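Vorhaben Terkdale — Datenerhebung für beidhändige Greifaufgaben
Zwischenbericht an die Lendora-Förderstelle
Stand: Freitag, 30. Oktober 2026

1. Gegenstand

Arbeitspaket 2 umfasst die Erhebung menschlicher Demonstrationen für das Ein- und Auspacken von Haushaltsartikeln. Erfasst wird mit zwei handgeführten Greifern und je einer Weitwinkelkamera am Werkzeug. Die Aufnahmen entstehen in bewohnten Räumen mit dort vorhandenem Mobiliar und wechselnder Beleuchtung. Als Behälter dient im Berichtszeitraum ein offener Karton auf einem Bett.

2. Durchführung

Im Zeitraum wurden 52 Sitzungen aufgezeichnet, geplant waren 50. Die Objektliste wurde um Textilien erweitert. Diese verformen sich im Griff und verdecken dabei häufig den zweiten Gegenstand oder die Öffnung des Kartons.

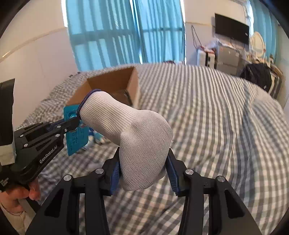
Für solche Fälle wurde das Annotationsschema angepasst. Greifbeginn und Greifende werden nun für jede Hand getrennt gesetzt; ein Gegenstand gilt als gehalten, sobald beide Finger anliegen. Die frühere Regel mit einer gemeinsamen Marke für beide Hände hatte beim Training des Basismodells zu unscharfen Übergängen geführt. Der Altbestand wird nachannotiert, 18 Sitzungen sind abgeschlossen.

Die Synchronisation der beiden Datenströme erfolgt weiterhin über die Aufnahmesoftware Danko. Der Versatz wird zu Beginn jeder Sitzung geprüft. Sitzungen ohne gültige Prüfung gehen nicht in den Trainingssatz ein.

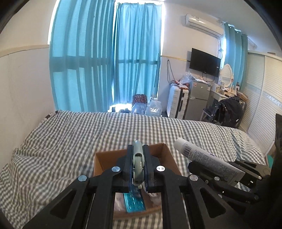 Offen ist die Behandlung transparenter und glänzender Verpackungen. Die automatische Segmentierung liefert hier instabile Konturen, vor allem bei Gegenlicht durch Fenster. Bis zu einer Lösung werden die Masken manuell korrigiert. Der Mehraufwand ist im Personalplan bisher nicht abgebildet.

3. Qualitätssicherung

Aus dem Bestand wurden 15 Sitzungen vollständig gegengeprüft. Beanstandet wurden überwiegend zu spät gesetzte Endmarken sowie Passagen, in denen ein Greifer das Sichtfeld des anderen verlässt. Letztere bleiben im Datensatz und erhalten ein eigenes Kennzeichen — das Modell soll mit Teilsicht umgehen können. 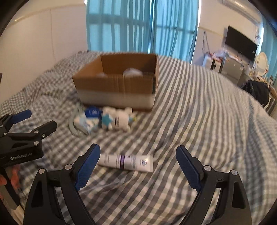
Abb. 3: Tube zwischen den geöffneten Greiffingern, dahinter der Karton mit weiteren Objekten.

4. Abweichungen und Ausblick

Der zweite Standort Morbridge ist noch nicht in Betrieb; die Kalibrierung der dortigen Greifer steht aus. Auf die Zahl der Sitzungen hat dies bislang keine Auswirkung, wohl aber auf die Vielfalt der Räume. Das Training auf dem erweiterten Satz beginnt nach Abschluss der Nachannotation, erste Auswertungen am Zielsystem sind für Februar vorgesehen. Eine Umwidmung von Sachmitteln zugunsten der manuellen Maskenkorrektur wird mit gesondertem Schreiben beantragt.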